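So the arms are coming to our packing room at Brunholm, and everybody on my shift has an opinion! Mine changes by lunch. I've closed gift boxes by hand for 12 years (my thumbs can prove it), and now I spend half the morning watching a simulation on a monitor with Alper and saying "no, go in lower, lower!" at a pretend countertop. 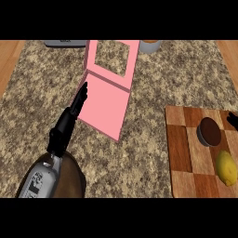

Mitsuko asked the manager flat out what happens to the three of us in January. We'd stay on, he said, but as "cell leads," same pay to start. I'd like that in writing, please. Still, I got home last night and my hands didn't hurt, and I opened a jar of pickles without asking anyone for help.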